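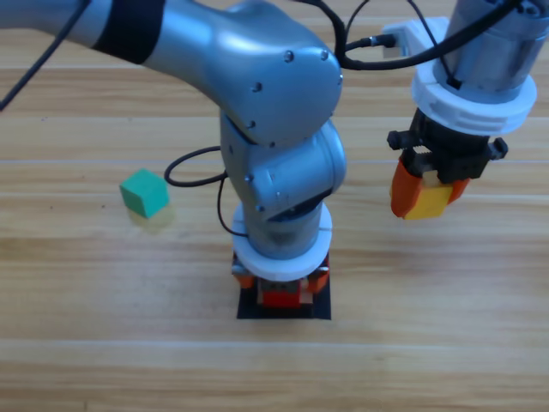 According to Tzu-hsuan Hsu, a tabletop with this much stripe in it was the wrong surface for a sorting-and-placing study, and our group should have said so in the proposal. I agree with the first half. We did say so, on page two, and then went ahead anyway.

The project asked whether a marked area on a work table helps anyone put small blocks down more neatly. The Jornside handout claims it does. It gives a figure of 200 placements and no word on how they were scored, so we ran our own 100 with a taped outline and 100 without. Man-sik Bae kept the sheet. Hiu-tung Ng scored.

I doubt our result means much. Placements with the tape were closer to the middle, but the seams between the planks run straight across the table and give you a line to aim for whether there is tape or not. Ka-ming Lui thinks the pale and dark bands cancel out. I have not seen a reason to believe that.

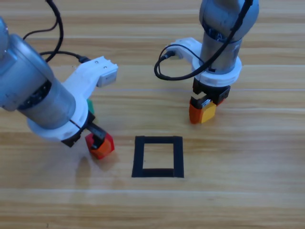 Figure 2. Red-and-orange cube on the table, with the black tape square.

We also never settled what "neat" means. Square to the tape, or near the center? Hiu-tung switched partway through and the early scores were not redone. A repeat on a plain surface would be worth more than any further math on these numbers.

Mei-kuen Kwan, December

Related reports
Urkard shelf labels: do they get read?
Packing order at Clasberg
Kan drawer dividers, second trial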